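Huhu, weil unter meinem letzten Video so viele gefragt haben: Ich schreib euch jetzt mal auf, wie ich meine Kampf-AMVs schneide. Mein Beispiel ist das Finale von Starnden, also der Kampf gegen Kurup in Folge 11 (Spoiler, logisch!). Ich arbeite mit Trernel, aber mit jedem anderen Schnittprogramm klappt es ganz ähnlich.

## 1. Erst der Song, dann die Szenen

Ich hab früher immer zuerst Szenen gesammelt und dann verzweifelt ein Lied dazu gesucht - macht das nicht. Legt den Song auf die unterste Spur, hört ihn ein paarmal durch und drückt bei jedem starken Schlag auf M. Dann sitzt da ein Marker. Bei schnellen Liedern nehmt ihr nur jeden zweiten Schlag, sonst flackert euch später alles. 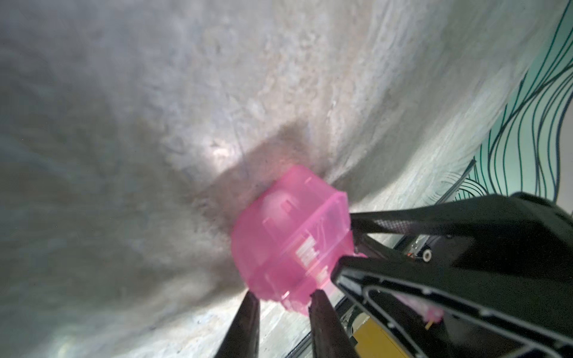
## 2. Clips raussuchen

Schaut die Folge einmal komplett und notiert euch die Zeiten. Ich schreib mir dazu ein Stichwort, so was wie „Energiekugel lädt“ oder „Kurup kippt um“. Clips unter 2 Sekunden sind für den Refrain super, die langen hebe ich mir für die Strophe auf. Dialogszenen lasse ich fast immer weg, die bewegten Münder stören total, wenn gerade jemand singt.

## 3. Auf die Marker schneiden

Jetzt zieht ihr die Clips auf die Spur darüber und schiebt sie so, dass der Treffer genau auf dem Marker liegt. Der Treffer, nicht der Schnitt! Hab ich bei meinem ersten Video komplett falsch gemacht, und 5 Leute haben es mir in die Kommentare geschrieben :D 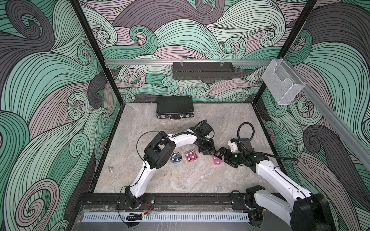

Wenn ein Clip zu kurz ist, könnt ihr ihn ein bisschen verlangsamen. Bei Anime ruckelt das schnell, also lieber vorsichtig, und bei Kamerafahrten lasse ich es ganz. Weiße Blitze als Übergang sehen beim großen Angriff toll aus, aber bitte nur da.

## 4. Exportieren

Stellt die Bildrate so ein, wie die Folge sie hat. Mein fertiges Video war 700 MB groß und der Upload lief die halbe Nacht, also startet ihn am besten vorm Schlafengehen.

Als Nächstes setze ich mich an den Turnierkampf von Fatix. Falls jemand dafür einen guten Song hat, schreibt ihn mir drunter!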